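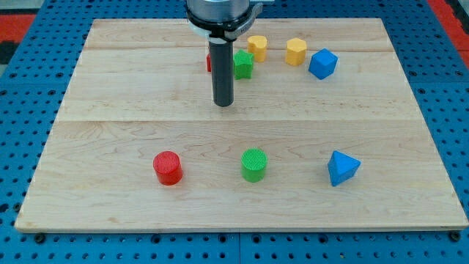

Orisside Geometric Blocks, starter set - review

I bought the Orisside starter set in January to replace a box of mixed blocks that had lost most of its useful pieces. It gets used at our place for sorting and stacking, by children between two and six, and it's been in use long enough now that I can say what is good about it and what isn't.

The blocks are coloured plastic. I paid $385 for the classroom pack of 17 small sets, split with another family daycare, which sounds like a lot until you price single sets at retail. Turnitz, the shop we ordered through, also sells them one at a time, but the freight on a single set was silly.

Shapes

The range is better than the usual cube, cylinder and triangle. The star is the one that gets picked up first. Its sides are ridged, so small fingers get a decent hold, and it stands flat with the five points facing up. The octagons are flat on top and can be stacked, although the faceted sides confuse the younger ones, who call them circles and then get annoyed when they won't roll properly. I don't mind that. It gives us something to talk about.

The cube is a cube. It's the piece I'd use for the base of anything, and the edges are crisp enough that two of them sit square against each other.

Colours

Red, blue, green and yellow, all strong. On pale timber they stand out very well and a child can find the one you've asked for from across a table. In ours, the shape and the colour are tied together more than I would like. If every star a child has handled is green, you can't tell whether they've learned "star" or "green". We get around it by swapping in a few from the older box. The maker could fix this by mixing the colours within each set.

Surface

I'd put some thought into what you use them on. A maple board with the planks glued side by side works well for me. It's flat, it's light in colour and the seams between the planks make handy lines: put the stars on this side, the octagons on that side, no tape needed. A rounded front edge is kinder on forearms too.

I wouldn't put them straight onto anything perforated. A metal table with round holes is fine under a board, but the points of the star catch on the holes when a child pushes it along, and the noise is terrible. Carpet is worse again for stacking. The octagons lean and the whole thing comes down at three high.

Wear and cleaning

Warm soapy water, then a tea towel. They don't float, which disappointed somebody. The ridges on the star hold Play-Doh and need an old toothbrush. The flat pieces wipe clean in a few seconds each, and I do the lot on a Thursday afternoon while the kettle's on. None of ours has cracked. One of the yellows has a scuff from the driveway and the colour goes right through, so it doesn't show much.

Packaging

Poor. Each set came in a thin bag that split the first week, and the cardboard outer isn't made to be opened more than once. I moved everything to a lidded tub. The leaflet has 13 activity ideas, of which I've used four. The sorting ones are fine. The pattern cards are printed so small that the children ignore them, so I redrew two on A4.

Compared with the others

The Beyene set is the obvious alternative. It's timber, nicer to hold and a good deal dearer, and the paint chips at the corners. Ilville makes a tub of 1,000 pieces that is cheap for the number you get, but the blocks are tiny and most of them are squares. For children under three I wouldn't consider it.

Would I buy them again

Yes, in the same pack and only if someone would split it with me. For one child at home, a single set is enough to be going on with. Check the freight first, and have a tub ready for them.

Four stars out of five. It loses one for the bags and the colour problem.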